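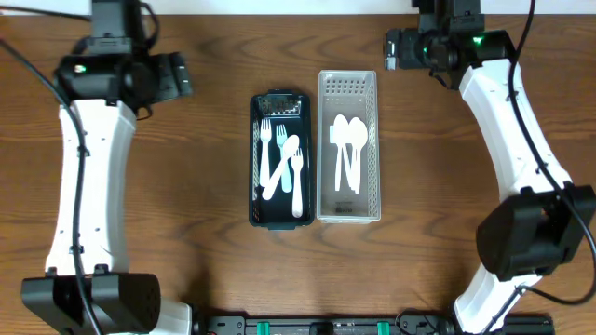

Elsa Brekke thinks I'm wasting my life on cutlery. Her words, more or less, left under my last post: a fork is a fork, throw them all in the drawer and go outside. She has raised three kids out of one big jumbled drawer and says they all learned to find a spoon.

Fair enough, Elsa! But I'm sticking with trays, and I'll go further – I think two small ones beat one big one every time. I had the big kind for years, a Haugland with a slot for everything (including, I think, corn holders, which I have never owned). It slid around, it filled up with crumbs, and washing it meant emptying the whole drawer onto the counter, so guess how often I washed it.

With a pair of little trays you lift one out, rinse it, and dinner can still happen. You can set them right on the table when people come over and let everybody help themselves. Mine cost 3 dollars each at the Rutau outlet, and I've seen a bamboo organizer in the Umberg catalog for 40. Forty! For something that lives in the dark!

Now, I'll give Elsa this much: sorting can get silly. My brother-in-law keeps his teaspoons apart from his slightly bigger teaspoons, and I've put one back wrong and heard about it. I don't want that kitchen either. Forks, knives and spoons in one, the odd stuff in the other – peeler, can opener, that tiny whisk – and I'm done. If a knife ends up facing the wrong way, it can stay like that until somebody needs it.

We use cookies to remember your preferences. Accept | Manage settings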